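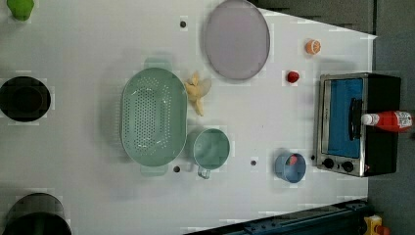
Greltley Games releases Vundstead update in April

Greltley Games will release the second expansion for its tactical role-playing game Vundstead in April. The Drosine Marches adds 9 story maps, 28 recruitable units and a new enemy general, fought at the end of the sixth map.

The expansion also changes how support ranks carry over between chapters. Existing save files will work. Players must finish the Lazaridis Bridge chapter before the new campaign opens.

A full list of the 77 balance changes will be posted on the Greltley site at launch.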